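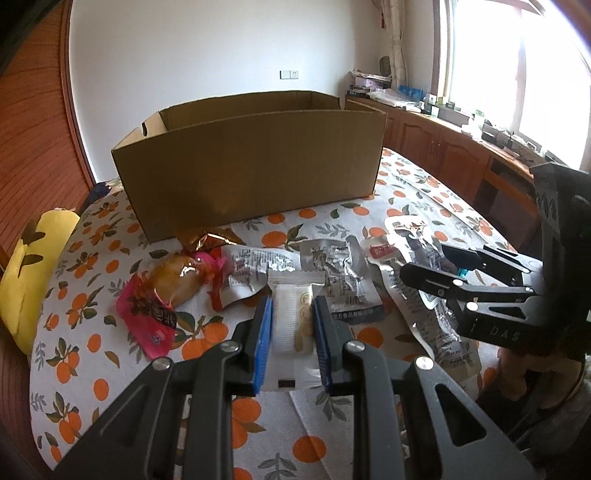
Snack packet on the tablecloth with the orange fruit

Home » Under-Sink Filters » Nundosura Carbon Filter

Nundosura Under-Sink Carbon Filter
Item 155
In stock

I've had this one under my own kitchen sink since May, and it's the filter I hand to people who tell me their tap water tastes like a swimming pool. It's a carbon block, so chlorine taste and smell are what it goes after. It won't soften anything (different aisle, sorry!) but the coffee at my house is so much better now.

You get the housing, one cartridge, a mounting bracket, 42 inches of tubing and the wrench. Each cartridge is good for 800 gallons - I write the install date on mine with a marker and I still forget. 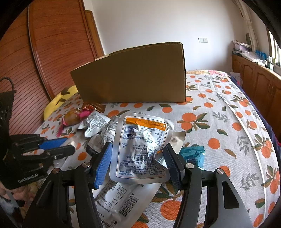
The fittings push in by hand, and my first install took me 19 minutes with the cabinet doors off. Shut the cold water valve before you start, then run the faucet for five minutes after to flush out the black carbon dust. If you already own the Altberg bracket, keep it, the holes line up.

Replacement cartridges are sold one at a time or in a two-pack. Not sure it'll fit your faucet line? Send a photo of the valve to Araceli Mateos at our parts desk and she'll match it up for you.

Walid Masri, Bermúdez Water Supply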